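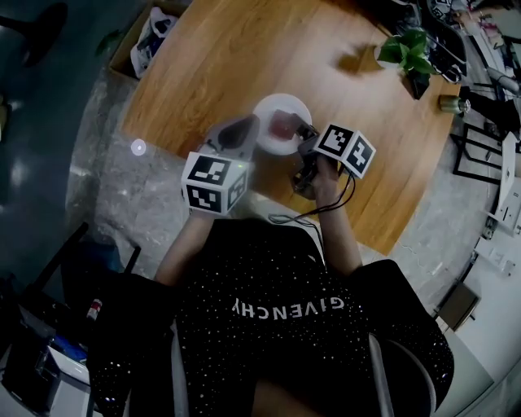 The right gripper quit on me Wednesday, 40 episodes into a set of 200. The fingers kept opening and closing fine, but the tracking for that hand would freeze for half a second and then jump. I blamed the marker cube first. A smudge or a bit of glare on one of those black-and-white squares can throw the pose off, so I wiped both cubes and dimmed the lamp. The jumps stayed. Then I looked at the thin black cable that loops down over my right forearm. Every time I reached in to pinch the food off the plate, the loop pulled tight at the connector.

Harpreet Landry put a meter on it and found a break right behind the strain relief. It only opened up when the cable bent one way, so my bench check had passed.

I threw out all 40. Tyyne Miettinen thinks half could be saved, but I don't want to sort good frames from bad by eye.

The new cable is longer and gets taped at the elbow. Zuleica Godoy is adding a dropout alarm to the recorder. I start over tomorrow from episode one.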